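Holding cartons with the hand gripper: rules for new operators

Please read this page before your first shift at the Zoltness bench. Rekha Malhotra and I wrote it in July, and it applies to all cartons up to 600 grams.

1. Wipe both finger pads before you start.
2. Bring the fingers to the side edges of the carton, never to the front face.
3. Close slowly and stop when the pads touch. Cardboard bends easily, and a dented carton must be taken out of the set.
4. Hold for 2 seconds, then lift.

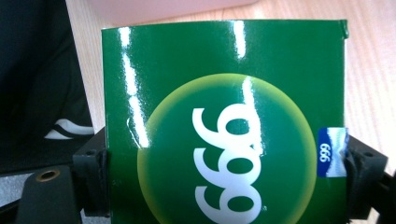
Green glossy carton, held at the left and right edges.

Glossy print needs more care. Reflections can cover part of the numbers, so turn the carton a little - 14 degrees is usually enough - before you record the grip. If a label sits under one finger, write this in the log, but do not remove the label.

Change the pads after 45 hours of use, also when they still look good. Questions about the log go to Joscha Tiedemann.

Ilse Kettler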